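The good blue throw and a plate of sweet things

I have been meaning to write about the sofa cover since May, when it finally came out of its packet and I stopped pretending the old blanket was fine. Our sofa is dark blue and shows every crumb, and I am a person who eats on sofas. So I went looking for something to spread over it and ended up with one from Gindidberg, bright blue on the seat with a cream part for the back that has big blue fans on it, or shells, depending on who is visiting. I say fans. My sister-in-law says shells and will not be moved.

It still has its fold lines, I'm afraid. I ironed one corner, got bored, and decided they would drop out by themselves. They haven't yet!

Anyway, the other thing I wanted to tell you about is the plate. Every afternoon at 4 or so (earlier if it's raining) I put out something sweet to go with the tea, and lately that has meant fruit and little wrapped things, whatever is in the kitchen. I like dates best, the wrinkly dark kind, and something orange to peel so that my hands have a job. The plate is a pale lavender-blue one with a little raised rim, bought at the Cokholm market with two bowls I have since broken, and I'm fonder of it than it probably deserves.

I never manage to keep everything on it, of course. A few bits always end up on the cloth beside it, and then I pick at those first so as not to spoil the arrangement, such as it is.
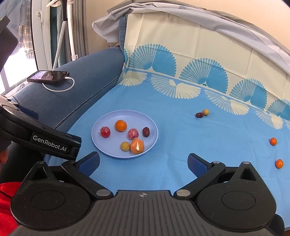

The tea itself is nothing fancy, just a big mug with milk, and if there's a book going I'll read until the light gets poor. Next I'd like a cushion or two in a plain cream, if I can find one that doesn't slide about. If you've got a favorite, do tell me in the comments.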